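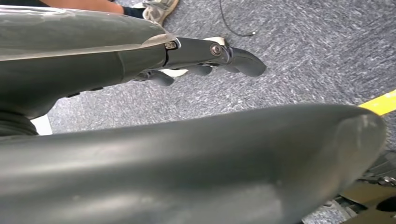

Home | Topics | Ask | Unsolved | My posts

Last updated: May 3, 2025

Brotus hand kit on a hire plan: is it worth it, or are we paying for a demo?

Posted by flatpackfred

We run a small packing and returns unit and have been offered a Brotus hand kit on a hire plan through a reseller called Flomach. The deal is a fingered hand for an arm we already own, a wrist camera, the software, and a "teaching visit" where their person comes out and gets it picking up our own stock. After that it is a monthly fee with a 40 day break clause.

I went to see it at their place and I can't make up my mind. It did pick things up. But the person showing it chose what it picked up and where each thing was put down, and when I asked to try one of our padded envelopes I was told the session was "set up for rigid items". Well, most of what we handle is padded envelopes.

The brochure says it "adapts to your goods". It doesn't say how long that takes or who does the adapting. The quote includes 3 hours of teaching and everything after that is charged by the half day.

My other worry is the camera at the wrist. On their screen the fingers took up a great deal of the view and whatever was behind them was hard to make out. The salesman said the software copes with that. Does it? And has anyone had one of these past the break clause and kept it?

Print this page | E-mail this page

Posted by greyparcel

We had the same kit from the same reseller, and sent it back inside the break period. I'll try to be fair to it.

The hand is decently made. Ours never dropped a finger or jammed, and the knuckle bolts stayed tight. If you only ever lift boxed goods of much the same size you may get on with it.

What we got wrong was believing the teaching visit would cover our range. It covered 7 items. Each new one after that needed somebody to sit and guide the hand through it again and again, and that somebody was one of our packers, who was then not packing. Put that in your sums, the quote won't.

On the camera, you are right to ask. With the fingers half curled they sit in front of the very thing you want to look at. The software does guess, and with a box it guesses well enough. With soft bags we had it closing beside the bag and then carrying nothing over to the tray, quite pleased with itself. Flomach wanted to sell us a second, fixed camera to sort it out. I would want that in the price from day one or I wouldn't sign.

Before you agree to anything:

Send them a crate of your own returns, picked by you, scruffy ones included.
Ask them to run the crate while you stand there, with no one touching the stock between picks.
Get the price of a spare fingertip in writing, and how long one takes to arrive. Ours got scuffed quickly and we waited some 5 weeks for a replacement.
Read the bit about floor space. They wanted the area round the arm taped off and kept clear of people, and we lost a walkway to it.

If they won't do the crate test, that tells you what you need to know.

Posted by mouldingshop2

never used brotus but we have a Schnyder two-finger gripper and it just works. why do you need fingers for envelopes?? get suction

Posted by tillandtray

Suction is hopeless on some padded envelopes, depends on the outside, so I wouldn't rule the hand out on that alone. Paper ones leaked air with ours and we gave up.

I looked at the Brotus and at the Doltov, which is a similar idea with fewer joints. Didn't buy either. Both sellers were happy to talk about what the hand could do and rather less happy to talk about picks per hour on mixed goods. I asked Flomach three times and was sent the same video three times. It had been speeded up, too, you could tell from the clock on the wall.

One thing in their favour, they did agree to drop the set-up charge when I pushed. Worth asking, even if you end up saying no. Also check whether the break clause runs from delivery or from the teaching visit. In the paperwork I was sent it ran from delivery, and the visit was booked for nearly a month later, so you'd have hardly any time left to find out if it suits you.

Print this page | E-mail this page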